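4. How the first version got fixed

By this point in the paper I've told you where the items came from and how we cut them up, so now I get to the part I enjoyed the most, which is what happened to the wrong ones. A quick reminder of the setup before I go on. On a Saturday evening there was an armed robbery at the ferry terminal in Gevness, and shots were fired, and for most of the night the public had very little from the police and a great deal from everybody else. We collected 2075 separate published items from that night and the following day: website stories, push alerts, social posts from newsroom accounts, radio bulletins with a transcript. Every one of them was read by both coders, Aigars Navickas and me, and when we disagreed Elspeth Guthrie broke the tie. (She broke a lot of ties. Aigars and I have very different ideas of what counts as a hedge.)

The claim I follow in this section is the one about a second gunman. It was false. The police said so in their late briefing, and the court case later on left no doubt about it. But it had a long and busy life before that, and the different outlets let go of it in very different ways.

4.1 Where the second gunman came from

As far as I can trace it, the claim started with a caller to Meva, the local radio station, who said on air that shots had come from "up by the ticket hall as well." The presenter, Lumturie Golob, handled this pretty carefully, I think. She asked the caller whether she had seen anyone up there, and the caller said no, only heard it. Then Golob told listeners that the station couldn't confirm it and moved on to road closures.

What went out on the station's own social account a few minutes later was shorter: "Caller reports shots from ticket hall." The conversation about only hearing it was gone. Lashari, the regional wire, picked up the post and wrote "reports of a second shooter," and from there it went more or less everywhere, with the word "reports" doing all the work. I want to be fair to Lashari here. The alert was written under pressure, and the desk editor who spoke to us, Alistair Jardine, didn't try to duck it at all. He remembered the alert word for word. His view was that two sources of gunfire did mean two shooters to anybody reading quickly, and that he had been reading quickly.

Terminals echo, of course. The ticket hall in Gevness is a big hard-walled room with a glass front facing the water, and the later police account put the sound down to that. I bring it up because it's a nice case of an honest witness, an honest presenter and a claim that still came out wrong by the time it had been handed along.

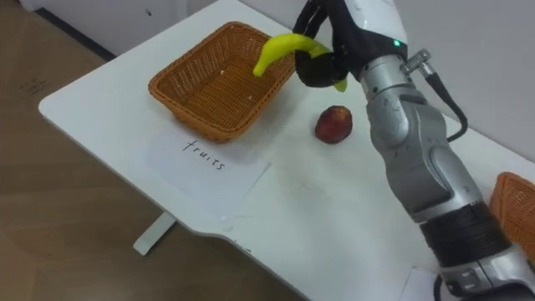 Did the outlets that published the second-gunman claim ever tell readers it was wrong?

Most did, but usually inside a newer story on the same page, with no separate notice and no mention of the earlier wording.

4.2 Four ways of letting go

When we started coding, we had one box for "corrected" and one for "not corrected," and that fell apart on the first afternoon. A story can stop saying something without ever taking it back. So Aigars and I tore up the sheet and went with categories that described what a reader coming back to the page would find.

The first is an open correction. The story says what it had said before, says that it was wrong, and leaves a note where people will run into it. These were rare, and I'm a little sad about how rare. The Hellusetti site did the best job of it in our whole set. They put a line at the top of the live page saying that earlier posts had mentioned a second attacker and that police had now ruled this out, and then they went back down the page and tagged the old posts too. You could land anywhere on that page from a search engine and still get the right story.

The second is what we ended up calling the soft update. The new version says there was a lone attacker, which is true, but it never says that the page used to claim otherwise. If you only read it once, late, you're fine. If you read it early and came back, you may wonder if you imagined the whole thing. I did exactly that with one of the stories on the night itself, long before I knew I'd be studying it, and I remember scrolling up and down looking for the paragraph.

The third is the quiet edit, where the sentence is simply gone and the time stamp may or may not move. We could only catch these by comparing saved copies, and I'm sure we missed plenty. Kohei Ichikawa, who wrote the little script that saved the pages, is much more cautious about this category than I am, and he asked me to say that the number of saved copies per page was uneven. So I'm saying it! Pages that got a lot of traffic early were saved often, and pages that didn't, weren't. Any quiet edit on a slow page would have slipped right past us.

The fourth is no change at all. The claim just sits there. This was much more common in alerts and social posts than in stories, and it makes sense when you think about how a phone alert works. You can't reach into somebody's pocket and fix it. What you can do is send another one, and hardly any of the outlets did. Jardine told us that his desk talked about it and decided that a second alert might scare people all over again. I don't agree with him, but I understand why that felt like the kind thing to do at eleven at night.
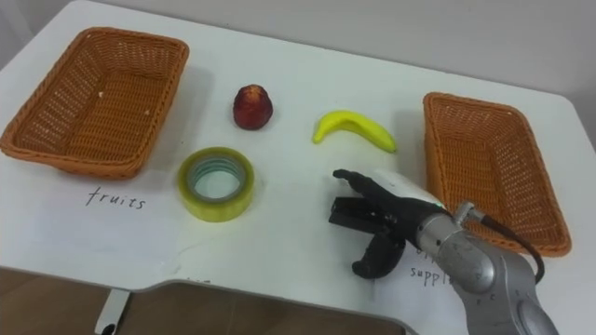 Figure 1. White tabletop with two wicker baskets, a roll of clear tape and a handwritten "fruits" label.

4.3 How long it took

The false claim stayed live on the slowest of the outlets for nearly six hours after the police had knocked it down. I don't want to make too much of that one. It's a small newsroom, and the person who had been on shift since the morning had gone home. The fast ones were fast for dull reasons: somebody was assigned to read back over the page. That was it. There was no clever system, only a person with the job of scrolling upward while everybody else was scrolling down.

I had expected the tone of the first report to matter more than it did. My guess going in was that a careful first version ("police have not confirmed," "one caller said") would get fixed faster than a bold one, because a careful writer would also be a careful fixer. We didn't see that. If anything the hedged versions hung around, and when we asked about it, the answer we kept hearing was that a hedged sentence didn't feel like it needed fixing. The station had said it couldn't confirm. It still couldn't confirm. So the sentence was left alone, and readers who skimmed it came away with two gunmen.

Guthrie pushed back on this when she read the draft. She thinks a hedge still does some good even when it's left standing, and she points out that we never asked readers what they took from it. She's right that we didn't. All I have on the reader side is the comments under the stories, and people who comment at midnight about a robbery are a pretty particular bunch, so I've kept them out of the counts and saved them for Section 6.

One last wrinkle before I get to the interviews. Photo captions were the worst place of all for old claims. Stories got rewritten again and again through the night, but the captions came in with the picture and stayed the way they were, so on several pages the text said one attacker and the line right under the photo of the terminal still said police were hunting for two. We hadn't planned to code captions separately. We went back in January and did it.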